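Hureo writes and maintains working rules for robot handling of dry foods and kitchenware. We are a small firm with two benches and one document library. Our clients are equipment builders and food labs that need a written procedure before a cell goes into daily use.

## What we maintain

- **Mevach** – handling rules for cups, scoops and open bowls. Revised each August.
- **Flondora** – the record format for bench trials. It has 13 required fields; a run with a blank field is void.

## How we work

A draft rule is tried on the bench before it is released. The minimum is 600 logged runs, split evenly between the two benches. Changes to gripper, vessel or grain restart the count.

Standing bench rules:

1. Clear the table of anything not named in the procedure.
2. Confirm that the receiving vessel is empty.
3. Open the fingers fully before the approach to a filled cup. Approach from the handle side. 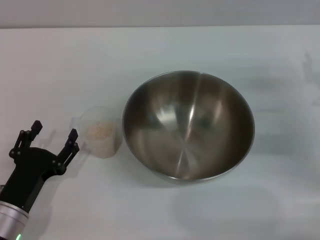
4. Stop on any contact with the bowl that the procedure does not call for, and log it.
5. Keep hands off the table until the arm is parked.

## Review

Released rules go to Beyene, an outside reviewer with no share in Hureo. Comments and our replies are printed in the back of each edition – including the ones we did not accept.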